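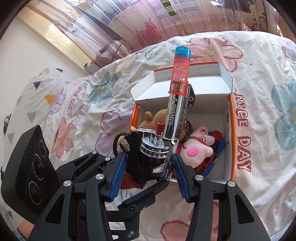
Toy revolver held between two blue finger pads.

Search the guide
Search

4. Setting up a sponsored hashtag campaign

Use this section after your brand account is linked to Lokex. You need the Manager role to publish.

1. Open Campaigns and select New. Enter a campaign name. Followers do not see this name.

2. Type the hashtag without the # sign. The limit is 26 characters. Capital letters are kept as typed.

3. Under Partner, choose the club or team you sponsor. If the club is not listed, ask its media contact to accept your request first.

Note: A campaign can have 2 partners. Posts that tag both are counted once.

4. Set the start and end times. Times follow the club's home time zone, not yours.

5. Upload the match-day graphics and select Save draft.

6. Send the draft to the club for approval. The status changes to Ready when the club signs off.

7. Select Publish.

CAUTION: The hashtag cannot be edited after publishing. To fix a spelling error, you must end the campaign and start again. Reply counts do not carry over.

Note: Scheduled replies are sent in batches of 205. On a busy match day the last batch may go out after the final whistle.

For player image rights, see section 5.

Share
2 comments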